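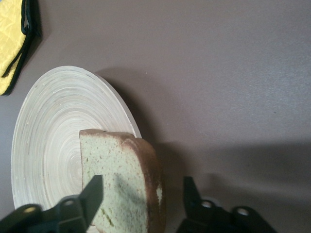

Tanvir Samarakoon
Gripper week, post 1 of 7

1/ Two grippers, one arm, soft food. The Sivham brochure says its parallel jaws are "food ready" out of the box. So is a fork. I'd like to see it handle a slice of green cake before I believe any of it.

2/ First up, the Sivham. Hard black fingers, wrist camera looking in at an angle between them. The view is decent until you get close, then a finger throws a shadow right across the crumb, and the crumb is the bit I need to judge.

3/ Coiled bamboo plate on purpose. Every demo I've been sent uses a flat white one. Rings and a raised rim give the depth estimate something to chew on, and real kitchens own plates like this.

4/ Dilline sell the other one, with padded tips. Costs more, and their rep quoted me 1,164 cycles without a torn slice. Which bread? What thickness? Still waiting on an answer since Friday.

5/ Controller is the Grakex for both. I've capped the closing force at the same setting and I'm not tuning it per gripper, whatever the forums say. If it needs an afternoon of fiddling for each loaf, that's a cost and it belongs in the comparison.

6/ Plan is 200 grasps each. A dented crust counts as a fail. Yes, I know the vendors only count drops.

7/ Someone asked about the Mansour suction cup. On sponge? Send me a video with no cuts in it and I'll think about it.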